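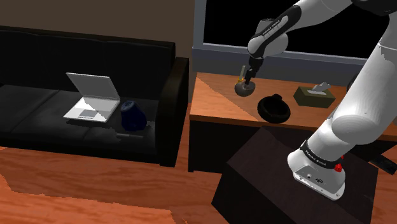 Clarkach Household Handling Project
Progress report to the Flasturstead Fund, second period
Prepared by Oi-ling Kwok, Saturday, June 27, 2026

Spending

We have spent $1,598 of the equipment line so far. Of that, $469 went to a replacement graphics card for the simulation workstation, and the rest to storage, a backup power unit and cabling. The Skusier license for the simulator was renewed in May and is charged to the software line, as agreed.

No arm has been bought. The simulated work uses a Franka Emika arm on a fixed pedestal, and we would like the real one to match it so that the control code carries over with few changes. Tsai has sent a first quote for the arm, controller and two-finger gripper. It leaves out delivery and the mounting plate, and we have asked for both.

Work done

The living room set is built and in use. The tasks take place on the sideboard, with kitchen and household items such as a ladle, a bowl and a tissue box. We ran 300 trials of the ladle task this period. The grip on the handle is still the weak point, and we are trying a slower approach before changing the finger shape.

The sofa area is modeled but has no tasks yet. From its present mounting the arm works at the sideboard only. A second pedestal position would be the cheap way to change this, and we can test it in simulation before ordering any steel.

Requests

1. Permission to move $300 from travel to equipment, for spare gripper fingers.
2. A decision on whether the pedestal counts as equipment or as building work. Our finance office needs this in writing before we can order.

The Tsai quote will be forwarded once the missing items are priced.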